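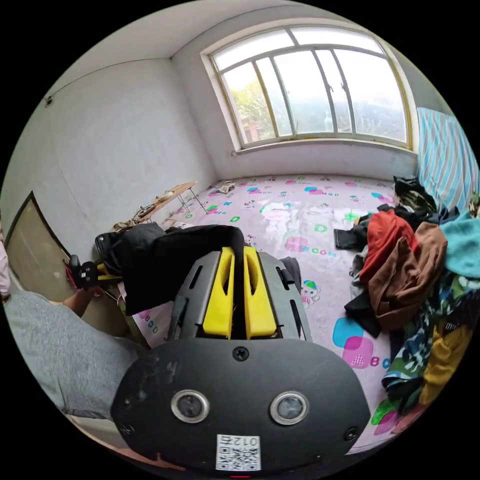

Black garment, gripped, hanging toward the floor.

Hi Cor,

Time for another update on the Clatbridge bathrooms, and it's mostly good news! The Ojala Street unit is tiled to the ceiling and I'm really happy with the colour (the grey you talked me into, so thank you). Povilas Venckus had his crew in for 7 days straight and they've left the place tidier than they found it.

Money first, I know you'll ask. We've spent $3,000 of the grant on plumbing and fixtures, and there's $2,000 set aside for the vanities, which are coming from Brundeck. They quoted us an extra $200 for soft-close drawers and I said no — the tenants want deeper shelves and a decent mirror, and I'd sooner put it there.

The one sore spot is the shower in the Grornville unit. Once the old pan came out we found the subfloor was soft all along the drain wall, so Povilas has cut it back to the joists and is waiting on a plumber to move the trap over. No tile goes down until that's been looked at, and I've told the tenant so. She's been very good about it and is showering at her sister's.

Still to do: grab bars in both units, the exhaust fan at Ojala (wrong size duct, my mistake, I've reordered), and paint on the trim. I'd like everything wrapped up well before the May walk-through, and I'll send the receipts over with the next report. Could you let me know if you still need the fixture list broken out by unit?

12/13/18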